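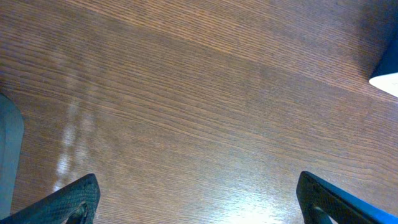 Unit 3: Caring for a wooden table top
Handout by Vendula Sýkora, Wednesday group

Before you start, look at the surface from a low angle, with the light coming from the side. Scratches and old wax show much better this way.

Wipe always along the grain, never in circles. The cloth should be damp - if you can press a drop out of it, it is too wet. Dry at once with a second cloth.

For a dull place, use a little of the Negri paste and leave it for 90 minutes before you polish.

Homework: choose one table at home, write down how the grain runs and where the finish is worn. Please bring your notes to room 618.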